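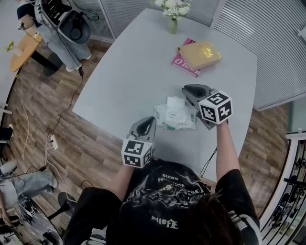
Clearing and wiping tables – quick answers

Updated 29 May 2023. Questions to Vira at the front desk.

Do I have to clear the table before I go?
Yes please. Books back on the cart, cups to the kitchen, your own stuff with you. Flowers stay.

Can I use wet wipes on the tabletops?
Fine on the light gray ones. Not on the old Gestberg desks upstairs – oil finish, it goes cloudy. Dry cloth only there.

The wipes are dried out. Now what?
Somebody left the lid up. Press until it clicks. New packs are in the hall closet, second shelf. Open one at a time, please!

What about books, can I wipe the covers?
Glossy covers, quick pass, then stand them up to dry. Cloth covers or anything with foil or gold on it, no. Dry brush.

How do I stack books if the cart is full?
Flat, big one on the bottom, away from the vase. Two or three high is plenty.

Who changes the flower water?
Myrtle Delacroix does. If it looks low top it up to the neck, cold water. Dont move the vase to the windowsill, it gets knocked off.

Can I flush the wipes?
No. Not even the ones that say you can. Trash can under the sink.

There's a sticky ring that won't come off.
Lay a wipe on it, wait a minute, try agian. Still there? Leave a note for room 8 and we'll get to it. No scrapers.

Do you supply gloves?
Yes, box of 200 by the sink. Medium only right now, large are on order.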